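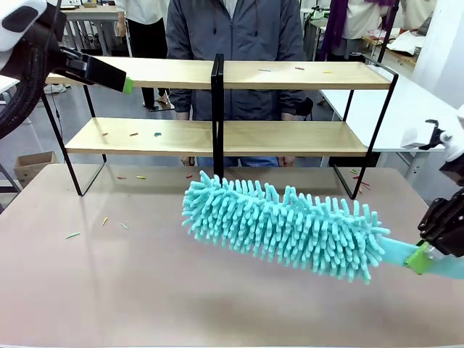 Turquoise duster at the shelf, lower middle.

Stelotell Residents Board > Building Services > Shelf dusting in shared reading rooms

pekach_office
Residents are advised that shelf dusting in the Pekach and Preda reading rooms will move from weekly to every second Monday, starting in November. Comments may be posted in this thread until the schedule is final.

unit321
I wish to register an objection. The Preda room faces the loading road, and its shelves are gray again within four days of cleaning. Two weeks is too long an interval for any resident with asthma.

tollora_east
I respectfully disagree with the previous poster. The Pekach room is used by very few residents in the fall, and the weekly visit is charged to all of us. The new interval is reasonable there.

unit321
My objection concerned Preda only. Please read it again.

m506
May I ask which method will be used? Feather dusters were used last year and the dust settled on the reading tables. Microfiber should be required in writing, with the upper shelves done first.

pekach_office
Microfiber is already required under section 7 of the service terms. The order of shelves is not specified at present.

tollora_east
Then it should be specified. I would support m506 on that point.

unit321
As would I. The interval for Preda remains unacceptable.

pekach_office
Both points are noted. A revised schedule for Preda will be posted here.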